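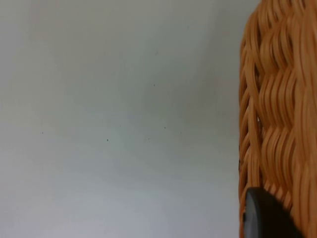 Endarby shallow basket: the weave

I bought this one from Robles for the toy shelf, to replace a plastic tub that had split. The strands are synthetic rattan in a tan to caramel colour, and up close the shade varies a fair bit from one to the next. I ran an old stocking over the inside and it caught once, at a corner. The rim is a thick rolled braid and gives you something decent to grip.

Size and shape

It's a rectangle with rounded corners and sides that slope outward. Mine is 40 cm long at the rim and 13 cm deep. The low sides suit small kids, who can see a ball or a block without tipping the lot out.

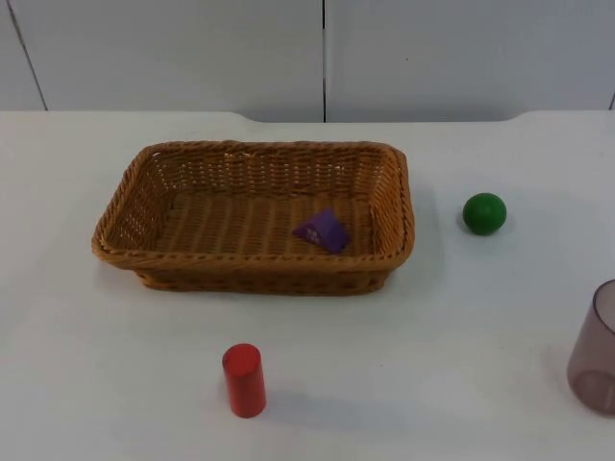 Inmont bought two of these and found the sloped sides waste shelf space — a straight-sided one would fit an extra row of blocks. Fair point if your shelves are narrow. Mine aren't, and it goes in lengthwise with room to spare.

Cleaning

The floor is woven too, in ribs, so crumbs and sand settle between them. A soft brush gets most of it. I wouldn't keep beads or anything tiny in it, as the far side has gaps in the lattice.

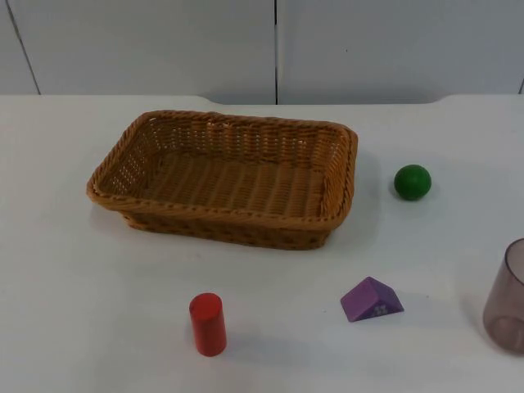
Photo: Prundik

Empty, it weighs 343 grams and slides easily on a smooth table. I stuck felt dots underneath and that fixed it.

Price and verdict

I paid $13, in February. Good value for blocks and balls, less so for puzzle pieces. Four stars. 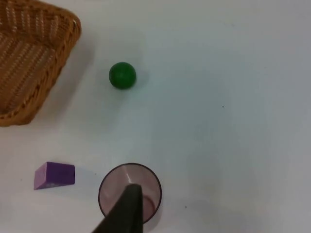 Posted by Prundik, Home Storage

Update: still in use, and the braid hasn't come loose at the corners.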